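Home Stories Serials Submit About

The Second Bin

I had up to 30 thousand to spend and until the end of April to spend it, and I'd like it on record that I began the year as a sensible person.

At Lungu we do what the brochure calls mixed returns. People send back things they bought for the kitchen or the garden, it all arrives in one heap, and somebody has to turn the heap into shelves. My idea was that the somebody could be an arm. My boss loved it, right up to the moment I asked for money, and then she loved it a bit less and told me to write a plan.

So I wrote a plan! It had a column for Bamska, who quoted for the gripper, and a column for Lundberg, who quoted for the gripper and then separately for the hoses, the fittings, the mounting plate and something called commissioning attendance. I rang to ask what that was. A very nice man explained that it was him, coming over and standing there. He was sixteen per cent of the quote. I did like him, but I moved him to the bottom of the sheet under Nice To Have.

Then there was Tenov. Tenov sold bins.

You wouldn't think a bin could take up three weeks of a grown woman's life. I'd put down two of them, one to pick from and one to drop into, and I'd guessed at the price, and I'd guessed the way you guess at a wedding present for someone you don't know well. The real price came in on a Tuesday and I went and had a sandwich in my car.

"It's a metal box," my boss said.

"It's a metal box with sloping sides," I said. "Things slide back to the middle."

"Do they?"

I said they mostly did. I'd watched a spoon do it.

She suggested one bin and a cardboard carton. I said the arm would have views on the carton. She said the arm wasn't on the payroll, and I said no, it was on the equipment line, row 2, and could she please sign it. We went on like that until her next meeting turned up and stood in the doorway pretending to read the fire notice.

What I did in the end I'm not proud of. I rang Tenov and asked if they had anything old. They had a pair that had been knocking about their yard, scratched to bits, and they'd let me have both for what one new one cost provided I fetched them. I borrowed my brother-in-law's van on Sat 6 November, the year before all this was supposed to be finished, and drove up in the sort of rain that comes in at the side. The bins went in the back with a duvet between them. They boomed at every roundabout – I can still hear it – and by the time I got home I'd more or less decided that I was going to stick up for those two bins against anyone.

The bench I had already. The clamps I brought in from my own garage, and I left them off the plan because I didn't want to explain clamps as well.

After that I filled in the last column, the one headed Test Items, which I'd been dreading. Lundberg would sell you a certified set in a foam case. I looked at the price and shut the laptop. Then I went along the returns shelf with a carrier bag, taking whatever had a handle, and a few things that didn't, and I typed a nought in the box. It's the only number in that whole spreadsheet that never changed.

My boss signed on the Thursday. She read the whole thing first, all the way down, and she stopped at the nice man in the bottom row.

"What does he do?" she said.

"He stands there."

She thought about it for quite a long time, and then she took my pen and moved him up.

Contact the editors | © The authors | Back to top

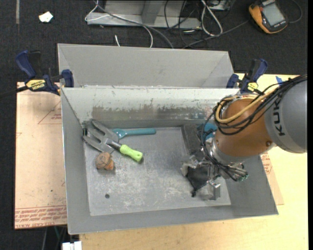
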